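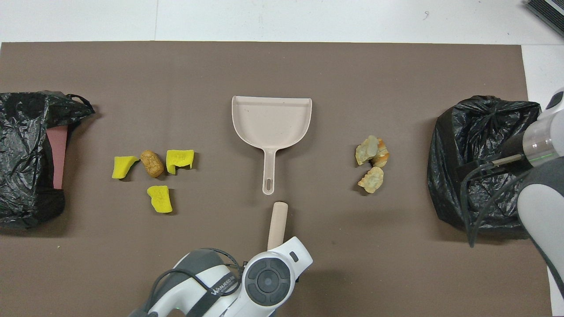

The Cleaning Crew Gets a Second Pair of Hands

At Starncombe, a shared office building with 18 tenants on 5 floors, the evening shift starts at six. The cleaners sign in at a desk behind the loading dock, take a cart each and go up in the freight elevator. Until last winter, what happened on the lunchroom floors was settled before anyone arrived. One person swept and wiped, another pulled bags, and they met at the chute.

The contract belongs to Grakitz, a cleaning company that employs 61 people at sites across the county. In February it began a trial with Flurer, a small firm that builds two-armed machines for light cleanup work. The machine works at table height. It is meant for the job cleaners call crumbing: getting scraps, bits of bread and torn sponge off a surface, into a dustpan and then into a bag.

Crumbing sounds like a small thing. On a lunch floor it is most of the evening. Tenants leave behind crusts and pastry ends, and the work is done bent over, with a brush in one hand and a pan in the other. Wrists go first, then the lower back. Grakitz's injury log lists more complaints from the lunch floors than from the restrooms or the stairs.

Practice takes place in a ground-floor room with a white table and a brown mat. Debris is set out on the mat: pieces of yellow sponge, crumbs, a brown lump that could be cork or crust. A beige dustpan lies in the middle, and there is a black garbage bag on each side. One gripper takes the brush handle from below. The other arm reaches in over the bag on the right. Then somebody moves everything and the exercise starts over with the pieces in new places.

The person who moves everything is usually a cleaner. That was written into the trial agreement, and it has turned out to be the part the crew talks about most. Each evening one member of the shift is taken off the floors for 40 minutes and paid at a higher rate to work with the machine. The cleaner lays out the debris, watches the pass and marks a sheet with what was missed.

Flurer's engineers had started with wooden blocks. The cleaners told them blocks were no use. Bread breaks when it is pushed, and a flaky crust leaves a second mess behind the first one. Sponge catches on the lip of a pan and springs back. The blocks were gone within the month.

Bags were another lesson. An empty bag slumps and closes on itself, and a full one has to be gathered at the neck before anyone lifts it. Experienced cleaners do this without looking. They fold the top outward to make a collar, or they wedge the bag against a knee. The machine has no knee. For now it tips the pan toward a bag that a person has already opened, and a person ties the bag and carries it out.

That division is likely to stay for a while. Flurer's own plan for the building keeps bag handling with the crew through the end of the contract. The firm says sweeping into a pan can be made dependable first, and that a torn bag costs more time than a slow one saves.

What the crew thinks depends on whom you ask and what shift they work. Several of the older cleaners are in favor, mostly on account of their backs. One has been on the lunch floors for eleven years and says she would hand over crumbing tomorrow and never ask for it back. Another worries about what replaces it. If the tables are done by machine, he says, the company will want more restrooms from the same people in the same hours, and restrooms are heavier work.

He has grounds for asking. At Van der Merwe, a food distribution office where Grakitz also holds the contract, floor scrubbers were brought in three years ago. No jobs were cut. The number of rooms on each cleaner's list went up, though, and it went up before anyone had timed the new route. Two people left that spring. The company now says the lists were changed too early and that it should have walked the route with the crew first.

At Starncombe the lists are frozen until the trial ends. The crew asked for that in writing and got it. They also asked that the missed-debris sheets be used only to judge the machine, and never to judge the cleaner who laid out the table. The supervisors agreed to this as well, though it took two meetings.

Speed is still the weak point. A practiced cleaner clears a lunch table in less time than it takes the machine to line up the brush with the pan. Flurer does not dispute this. Its case rests on the machine running later, after the crew has gone up to the offices, when the lunch floors are empty and a slow pass bothers no one. The crew would then find the pans used and the tables ready for wiping.

Whether that suits them is a separate matter. Some like to see a floor from start to finish and dislike picking up a job halfway. A table that has been swept badly has to be checked all over, and checking takes attention that sweeping does not. One cleaner compared it to following a new hire around – you do your own work and then you do some of theirs.

There is also the question of noise and company. The evening crew works in pairs partly for safety and partly because the building is large and dark after eight. If one half of the lunch floor job disappears, the pair does too, unless the route is redrawn to keep two people near each other. Grakitz has a draft route that does this. It adds a supply run and moves the break to the third floor, where the good coffee machine is.

The pay for the practice sessions has had an effect nobody planned for. Younger cleaners now ask to be put on the rota for it, and two have started a basic maintenance course that Flurer offers on site. They learn to change brushes, check cables and restart an arm that has stopped. Grakitz has agreed to create a job grade for this work but has not yet said what it will pay.

The trial runs until the end of summer. The crew will see the results before the tenants do.

Contact the newsroom | Copyright, all rights reserved | Back to top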